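4.2 Fan calendars and the second life of silent film stills

The richest material in the Skandow collection came from a source we had nearly skipped: wall calendars made by fans. Mahtab Shirazi and Anika Iwasaki went through 2,391 calendar pages, and 1,554 of them carried a still from a silent picture. What a joy these pages are! Many makers wrote long notes on the back, naming the cameraman, the costume house and even the shop where they had found the print.

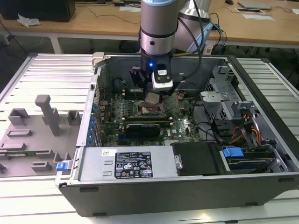 Figure 3a. Robot arm and gripper over the processor socket of an opened desktop computer.

We sorted the stills by how they were used. Portraits lead by a wide margin, as earlier work on star postcards would suggest (Farahani and Wei). The surprise lay in the comedies. Supporting players, often missing from the credits, turn up again and again in the November pages, where makers seem to have felt free to choose a private favourite.

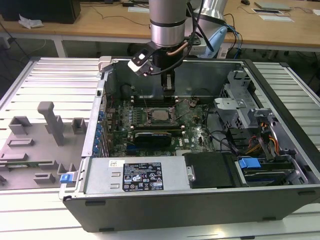 Figure 3b. Gripper above the memory slots, tower on its side.

Letters between makers tell us more. The Vorholm circle swapped prints by post for 29 years, and their letters are full of happy quarrels over dates and titles. One writer spent four pages proving that a garden scene had been printed back to front (she was right, as the buttons on the leading man's coat show). We found this sort of close looking all through the letters, and it deserves far more credit from film historians than it has had.
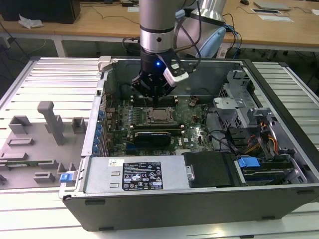

Figure 3c. Arm, cables and open case on the slotted table.

Print runs were small. The largest we could confirm was 800 copies, sold at the Tarkesville matinees from a table by the door. Manouchehr Nikzad has kindly shared his own set, which fills two gaps in the Hosseinzadeh list and includes a cover we had known only from a letter.
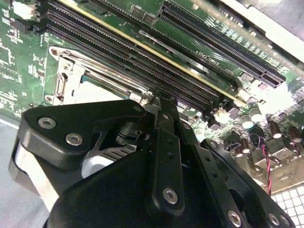

Figure 3d. Memory slots and a longer expansion slot, with the gripper in the lower half.

Taken together, the pages let us follow single stills from one maker to the next. A favourite ballroom still passes through five hands, losing a little of its left side each time. Section 4.3 takes up these copying chains and the captions that went with them.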